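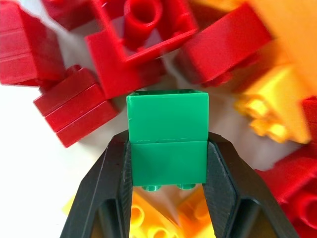 Filed under: Interviews, Health Research, Wound Care

Yanling Su keeps a spreadsheet of failed gels. It had 206 rows when she showed it to me, one for each recipe her group at the Carkholm Institute had mixed, tested and given up on. The recipe that finally worked, now known in the lab as Sevik, didn't get a row until later, when a student pointed out that the list had no record of what had come after all the failures.

Su studies chronic wounds, mainly the foot ulcers that people with diabetes can develop and that sometimes stay open for months. Her group wants a dressing that helps skin cells move across the wound again. She trained as a chemist and came to the subject by way of contact lens coatings.

"I knew about water and polymers," she says. "I didn't know anything about feet. For the first year I mostly went to clinics and watched nurses change bandages."

Those visits changed the project. The original plan was a gel loaded with growth factors, proteins that tell cells to divide. The nurses she met at the Plustisstead clinic had other concerns. They wanted something that didn't stick, that could be taken off in one piece, and that didn't need a refrigerator.

"One of them told me she had thrown out a whole box of an expensive product after the power went off overnight," Su says. "So we dropped the proteins. That was not a popular decision with my co-workers. We had a grant that said 'growth factor' in the title."

Sevik contains no drug and no living cells. It is a soft sheet, mostly water, held together by two kinds of polymer chain. One kind is fixed. The other can slip a little when it is pulled, and Su thinks the slipping is what matters. Skin cells crawl by gripping the surface they sit on and dragging themselves forward. On a very stiff surface they tend to stay where they are, and on a very soft one they have nothing to pull against.

In the group's animal study, wounds covered with the sheet closed sooner than wounds covered with standard gauze. Su is quick to list what the study doesn't show. The animals were young. Their wounds were made by a surgeon and were clean, and a real ulcer is rarely clean. Mice also heal differently from people -- their skin pulls together from the sides, while ours has to fill in.

"We put splints around the wounds to stop that," she says. "It helps. It does not turn a mouse into a 70-year-old man with bad circulation."

I asked whether she was worried about the attention the work got after she presented it at a meeting in September. She said she was, a little. Her inbox filled with messages from patients and their families, and she has tried to answer them all, usually to say that there is nothing they can use yet.

"Some of them send photographs. They ask if they can come and be in the trial. There is no trial. I have to write that sentence many times."

There may be one. The group is working with Khosravi, a small manufacturer that already makes burn dressings, to see whether the sheets can be produced at a steady thickness. In Su's lab they are poured by hand, 30 at a time. A first safety test in people would need 650 of them, all from one batch, with samples held back for checking. The first factory run came out cloudy, and it took most of a winter to trace the fault to the water supply.

Cost is the other question. Su won't give a price, and says anyone who gives one at this stage is guessing. The ingredients are cheap. Sterilizing them is not, because heat ruins the slipping chains and the group has had to use radiation at an outside facility.

If the safety test goes ahead, it will look only at irritation and allergic reactions, on small patches of healthy skin. A study in patients with ulcers would come after that, and Su expects it to take several years. She would like it to include people whose ulcers have already failed to respond to other dressings, a group that many studies leave out.

"They are the hardest to help, so they make your numbers look bad," she says. "But they are the ones in the waiting room at Plustisstead."

She still goes to the clinic once a month, usually at 8 in the morning when the first dressings are changed. On the last visit she brought plain samples of the sheet, not for use on anyone, so the nurses could handle them with gloves on. They said the corners were hard to pick up. The next batch will have a tab.

Last updated: September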